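How to budget for a two-arm tabletop work cell

Most first budgets for a robot cell get the arms right and nearly everything else wrong. The steps below are the ones we use at Plunska when a lab or small shop asks us to look over a purchase plan before it goes in. They assume two light arms working over a shared table on soft goods and household items. A welding or palletizing cell is a different job and needs a different page.

Shelf and cloth work from a booth of this kind:

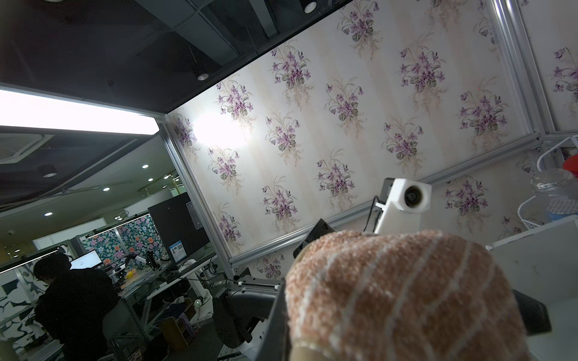
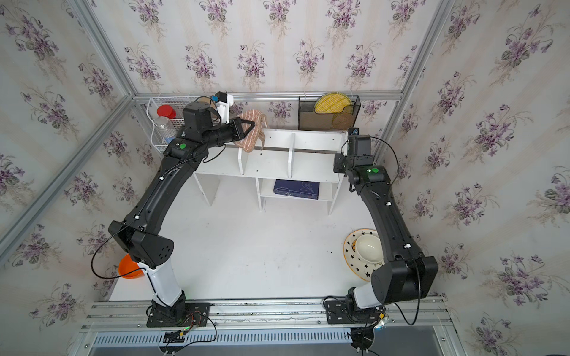 Step 1. Write down the task before you ask for a quote

One paragraph is enough. Say what gets picked up, where it starts, where it ends and how heavy the heaviest thing is. If you want cloth handled, say so. Cloth drives the choice of gripper and it also drives reach, as the arm needs room to lift a towel clear of the shelf with the loose end hanging.

Delali Amoah, who reviews our plans, sends back any request where the task line reads "general manipulation." Suppliers will quote against that, but you can't compare the quotes afterwards.

Step 2. Measure the reach, then the table

Put tape on a table you already own and lay the objects out. Measure from where each arm base will sit to the farthest point it has to touch, including the top of any shelf. Add 140 mm for the gripper and wrist camera unless the supplier's figure already includes them. Ask, as many don't say.

Check the overlap as well. If one arm has to hand something to the other, both have to reach the same spot with the wrist at a usable angle.

Step 3. Price the frame

Aluminum extrusion is sold by length, and the brackets, T-nuts and bolts are sold separately. Get a cut list before you get a price. Our own habit is to draw the frame on paper, number each piece and send the drawing with the order. Taha Mahrous did one from memory for the Plovthorpe site and we paid for two crossbeams twice.

Include:

Base rail and mounting plates
Corner posts and crossbeams
Brackets and fasteners, with spares
Table top
Wall panels and whatever covers them
Lighting, if you can't control the room lights

Wall coverings are cheap. If you plan to change the background from time to time, make the panels removable now. Refitting fixed ones later costs a day.

Step 4. Cameras and cables

Count one camera per wrist and at least one fixed view of the table. Then add the mounts, which are often a separate line or have to be printed. Buy cables long enough to follow the arm through its full travel with slack at each joint, and buy clips. Order one spare of each cable that moves. They wear out first, and a missing cable stops the cell as surely as a missing arm.

Check how many cameras your computer can run at once. Running out of USB bandwidth is a common reason for a second, unplanned computer.

Step 5. The operator's side

Leave money and floor space for a desk, a screen and a chair close to the cell. The operator should be able to reach the stop button without getting up. If the desk has to be across the aisle, budget for a second stop at the booth and the cable run to it - Elikem Adjei has a wiring sketch he can send you.

Step 6. Props and consumables

Small money, but it needs a line or it comes out of somebody's pocket. On the Odoi plan we put down $458 for dishes, jars, cloths, baskets and shelving, and spent nearly all of it. Buy duplicates of anything you expect to use often. Shops drop patterns without notice.

Gripper pads go here too.

Step 7. Lead times

Make a column for weeks beside the column for dollars. Arms from Plallen were quoted to us at up to 14 weeks, while the frame arrived well before that. Order the long items first and set the payment dates from there. If your fiscal year ends in March, ask whether goods must be received by then or only invoiced. Gifty Laryea in purchasing lost a deposit over that question once.

Step 8. Support and replacement

Ask each supplier for the price of a single joint motor, a gripper and a controller board, and how long each takes to ship. Write the answers into the plan. We work on a 36-month life for the arms and longer for the frame and table.

Keep a separate repair line. Don't fold it into contingency, or it will be spent on the frame.

Before you send it in

Read the plan beside the task paragraph from Step 1 and strike anything the task doesn't use. Naa Gbeho keeps our blank worksheet and will email a copy on request. The currency cell is at the top left - fill that in first.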